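Parallel gripper on the small arm: Pustska or Mirkeck?

torquewrench_16
Sat 16 May
Both vendors claim their jaws handle light pick-and-place without tuning. I don't buy it. I've run the Pustska for 411 cycles on wooden cubes and I'm still adjusting the approach height every morning. Has anyone had better luck with the Mirkeck?

dullbit
411 cycles of what? If the cube always starts in the same spot, you're testing the arm. Put it in a box and let it lean on the wall.

torquewrench_16
It is in a box. Cube goes in the light-blue one, the navy and pink ones are the other stations. All three sit on their lids on the green cloth, and the black gripper comes in straight down.

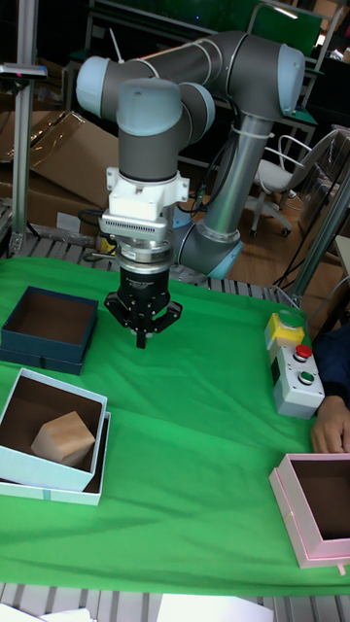 Reply 4

fendach_user
I'd look at your mounting before blaming the jaws. White bracket, finned adapter plate, flange, then gripper. That's a long stack, and any play in it shows up at the fingertips. My Fendach is bolted directly to the wrist and I haven't touched the height since December.

dullbit
Disagree. A bit of play would give you scatter, and he's describing drift. My money's on the boxes creeping. Tape the lids down.

torquewrench_16
Taped now. I'll do 40 runs with each gripper on the same stack and post the misses. The Zakaria controller stays the same for both.

fendach_user
40 won't settle anything.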